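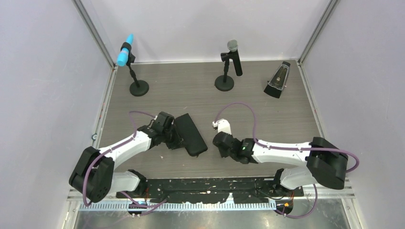
Marking a Long Loop: Route Posts on the Bovmont Circuit
Speaker notes, Ingrid Doucet
Afternoon session. Questions at the end, except on map datum, which I will take as we go.

Slide 1. Scope
The talk covers post placement only. Trail tread, drainage and bridges are in the maintenance plan and I am leaving them out. The Bovmont Circuit is a day hike for fit walkers and an overnight for most others. It climbs from the Bech trailhead through closed spruce, crosses open rock below Fallen Pass, and returns along the creek. Each of those sections fails in its own way when the marking is poor.

Slide 2. What we inherited
Paint blazes in the forest, cairns above the tree line, and old wooden posts in between. The blazes were put on by different crews at different heights. Several faced one direction only, so hikers going clockwise had a marked trail and hikers going counterclockwise did not. Read the two strip maps on the slide from the bottom up. Gaps are hatched.

Slide 3. Spacing rule
In forest, the next marker must be visible from the current one with leaves on. On open rock, the maximum is 50 meters, shorter wherever the line bends. We chose that distance for walking in cloud. It looks excessive in July and I expect to be told so. Do not stretch it to save posts. Pause here for the cross-section.

Slide 4. Post design

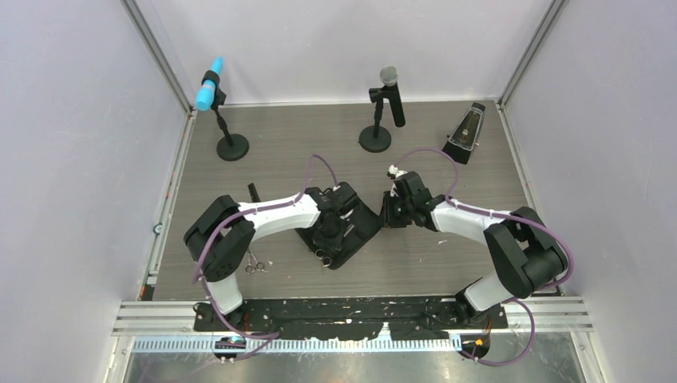 Posts on the Fallen section cannot be dug in. There is no soil deep enough to hold a footing, and drilling is not permitted in the upper zone. Each post therefore stands on a flat base plate with stones stacked over it. The plate has to be sized for the load at the top, including wind on the panel, and for how far that load sits off center. Look at the small black stand at the back left: round base, short jointed stem leaning over, a clip at the top holding the blue piece at a slant. A leaning stem moves the load sideways toward the edge of the base, and a post that has been knocked out of plumb does the same thing to its plate. Our posts have no joint. They are straight tube, and the crew checks plumb on two faces before the stones go on.

Slide 5. Panels
One panel per post, facing both directions of travel. Arrow only where the route turns. No distances on intermediate posts; distances go on junction signs, where they can be kept current. Reflective strip at the top edge. Skip the color chart if we are behind.

Slide 6. Survey and numbering
Positions were logged in Godex and exported as a plain table. Numbering starts at Bech and runs clockwise. When a post is added later it takes the number below it plus a letter, so nothing downstream is renumbered. The rescue team has the same table. Post 2 is the first after the footbridge. The high point of the line is at 2855 meters, on the shoulder west of the pass, and the posts on either side of it are the hardest to keep standing.

Slide 7. Inspection
One full walk in June, after snowmelt, in the clockwise direction. One in September, counterclockwise. The inspector carries a level, spare panels, and the table on paper. Record lean, missing stones, panel damage, and line of sight to the next post. A post that cannot be seen from its neighbor is recorded as missing even if it is upright.

Slide 8. Open items
Winter use of the lower creek section. Whether the cairns above the tree line stay as secondary marks or come down. My own preference is to leave the large ones and take down the small ones near junctions, where they pull people off the line. The inspection form is on the handout, back page.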